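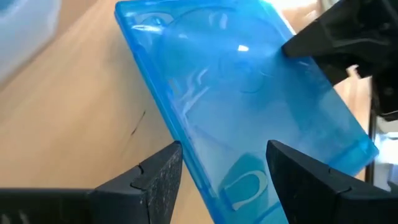 **Theano Psarras**

Good evening to all. My aunt has moved to a smaller flat and she gave me her films, more than 400 discs. I have one cupboard in the hall and a shelf which is 42 cm deep. I would like to keep everything, but I also want to find a film without taking out half of the cupboard. Should I order them by title, by director or by language? Many are Greek and Finnish, so the alphabet is already a problem for me.

**Clurkisach**

By title. Throw away the ones you don't watch.

**Räsänen**

I had the same difficulty with two alphabets. I advise you to choose the order before you buy any boxes. I use the original title, written in Latin letters, and I keep a list in a simple spreadsheet with one line for each film. Check also how each case will look when it stands in the row. With a glossy blue edge like this one, where I can read no title, you will pull out the wrong film every time. I put a small paper label at the bottom of such cases, always at the same height.

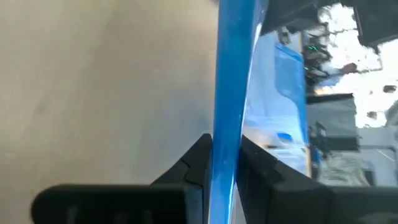 For the deep shelf, you can make two rows, the back one raised on a plank. Put the films you watch rarely behind. In the spreadsheet I have a column which says only "front" or "back", and it saves me much searching.

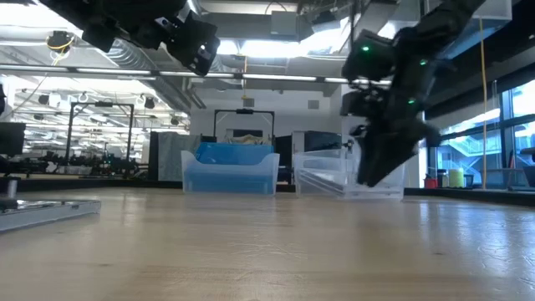
Please don't fill the rows completely. I leave 15 cm free on each shelf, so that a new film does not oblige me to move all the others. And the Finnish letters ä and ö come after z, if you wish to do it as in our libraries.

**Theano Psarras**

Thank you, Räsänen, this is very helpful. I will begin with the spreadsheet on Thursday. For the Greek titles, do you write "ch" or "h" for the letter χ? My aunt says "h" and I have always written "ch".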